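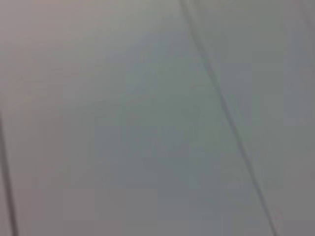 Home | About | Coursework | Competition | Documents | Contact

About the Dustis Manipulation Group

The Dustis Manipulation Group is a student project group at Herach Technical College. It works on two-arm handling of thin, flexible materials: plastic film, bags, sheet packaging and cloth. The group is open to students in any program at the college and is run as a credit course in the fall and spring terms and as a club during the summer.

Dustis started as the name of a software package written for a single term project. The package handled the timing between two arms that share one control computer. It has been rewritten twice, and very little of the first version is left, but the name stayed with the group.

What we work on

Most robot courses begin with rigid parts. A block has a known size, a known weight and a small number of ways to be held. Film does not behave this way. It folds under its own weight, sticks to the table by static, and changes shape every time it is touched. A clear sheet is also hard for a camera to pick out against a pale background.

The group has kept to this one class of problem since its second year. Current work is divided into four tasks:

Edge finding. Locate one edge of a sheet lying on the table and report its position to both arms.

Pinch and lift. Close a gripper on the edge without pushing the sheet away or pressing the fingertips into the table.

Two-point hold. Bring the second gripper to the same edge and hold both points at a set spacing.

Opening. Separate the two layers of a flat bag far enough to place an object inside.

The first two tasks run without an operator. The third runs without an operator when the sheet starts out flat. The fourth is done by teleoperation, with one student driving both arms, and the recordings are used as training data for the later attempts. As of the last count the group has 2,043 recorded trials on file, failed trials included. Failed trials are kept and labeled with the step at which the trial stopped.

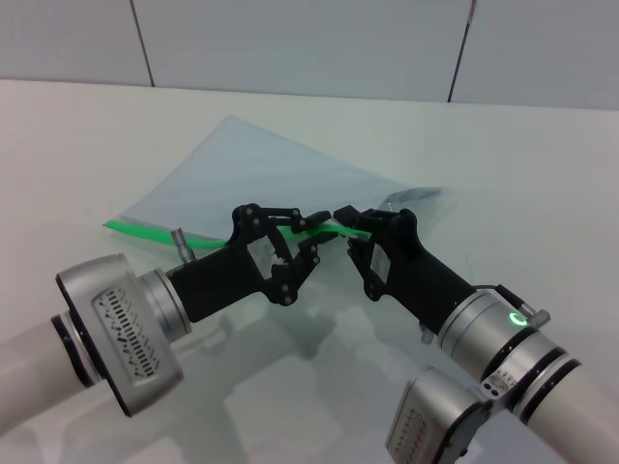
Grippers of the left and right arms on the green edge of a clear plastic sheet.

The work cell

The cell is in the Umer Building, ground floor, at the end of the machine tool corridor. It has two arms, one at each side of a white worktable, each with a two-finger gripper. Camera views are recorded at the wrist and from a head position looking over the table. All streams are saved with a common clock.

The table is left clear apart from the material under test. Tools, drinks and laptops stay on the bench by the door. The surface is wiped down at the start of each session, as dust changes how film slides and makes trials from different days hard to compare.

Two lessons from the first year are now written into the setup sheet. The first concerns fingertip height. Film lying flat gives the lower finger almost nothing to get under, and a tip that is slightly too low stalls against the table and trips the force limit. The height is now checked at both ends of the work area before any trial is recorded. The second concerns speed near the point where the two grippers meet. The tips work with a small gap between them during a two-point hold, and a position error that would be harmless on a single arm can cause contact. Inside this zone both arms run at the reduced speed setting, including under teleoperation. The software enforces the limit and it cannot be turned off from the operator station.

Wrist cameras are a separate subject. They are useful at close range once the arm is over the material, and of little use when the arm is parked or turned away, when they return blurred gray with at best a line or two in it. Early versions of the edge finder would sometimes report an edge from such a view. The present version ignores wrist images until the gripper is inside the work area and pointing down. The unused images are still stored with the rest of the trial, so that the timing stays complete.

Course structure

The course is listed as Two-Arm Handling, parts one and two. Part one has 12 sessions in the lab and covers the following, in this order:

Cell safety, emergency stops and the sign-in procedure
Moving one arm by joint and by tool position
Gripper control and force limits
Camera calibration
Recording and replaying a trial
Moving two arms in a shared space
Edge finding on colored and clear film
A short project in pairs

Part two is taken up by a single project. Each pair picks a step in one of the four tasks, measures how it performs at present, makes a change, and measures again. The change may be in software, in the fingertips, in the lighting or in the operator procedure. A project that shows a change made no difference is graded on the same scale as one that shows an improvement, provided the measurements are sound.

The grade for part two is based on the trial log, the written report and the state in which the cell is handed over to the next pair. The log carries the most weight. Entries are made during the session, and late entries are marked as late.

No earlier experience with robot arms is required. Students should be able to write a short program in some language and should be comfortable reading a drawing. Students from the packaging and textile programs are encouraged to apply. They tend to know more about the material than the rest of the group does, and the fingertip shape now in use came out of a packaging student's term report.

The Jaber Cup

The group enters one competition, the Jaber Cup, which is held each June for student teams working on handling and sorting. We take part in the flexible materials event. Each team is given a stack of flat items and 12 minutes on the clock. Points are given for each item picked singly, more for each item held at two points, and the most for a bag that has been opened and filled. Picking two items at once costs points.

In our first entry the team scored 75 and did not place. Most of the loss came from double picks, and the rest from a calibration that had shifted in transport. In the second entry the score was 235, which was good for fourth. Between the two the changes were a new lift motion that peels the edge back before raising it, a check for double thickness by finger opening, and a calibration routine short enough to be run on site.

The team is picked in the spring from students who have finished part one. Teleoperation is allowed in the event but scored lower, and we use it only for the opening task.

Working practice

A few rules apply to all who use the cell:

Two people are present whenever the arms are powered. One of them has a hand free for the stop button.

Nobody reaches into the shared zone to straighten a sheet. Pause both arms, wait for the status display to read HOLD, then reach in.

Each sheet is used for one session and then goes in the recycling bin. Creases carry over, and a creased sheet is easier to pick than a new one.

Changes to the Dustis software are tested in simulation first, then on one arm, then on two.

Cables are checked along the full length of both arms at the start of a session - in particular at the wrist, where they bend most.

Any contact between the grippers is logged, even when there is no damage.

Shared material

The trial format, the setup sheet and the part one handouts are on the Documents page and may be used by other schools without asking. The recorded trials are available on request. They take up a good deal of space and are sent on a drive, which we ask to have back. The control software can be shared as well, with the warning that it is written for our own cell and has a number of fixed values in it.

We are glad to hear from schools with a similar setup, mainly to compare figures for clear film. Our own results on clear film are well behind those on film with a colored edge. With a colored strip to follow, the edge finder seldom needs a second look. On plain clear film it depends heavily on the lighting, and a change of lamp position is enough to make the last set of thresholds useless.

Joining and visiting

Applications for part one are taken through the college registration system under the Automation heading. Places are limited by cell time. Students who do not get a place can attend the open sessions, where they may run the single-arm exercises under supervision.

The summer club does not carry credit. It is used for maintenance, for rebuilding fingertips and for work that did not fit into a term project. Students who have completed the safety session may take part at any time in the summer.

Visits by school classes are possible when the cell is not booked for trials. Groups enter by the main door of the Umer Building and sign in at the front desk. Closed shoes are required in the machine tool corridor.

Page last revised 13 February 2019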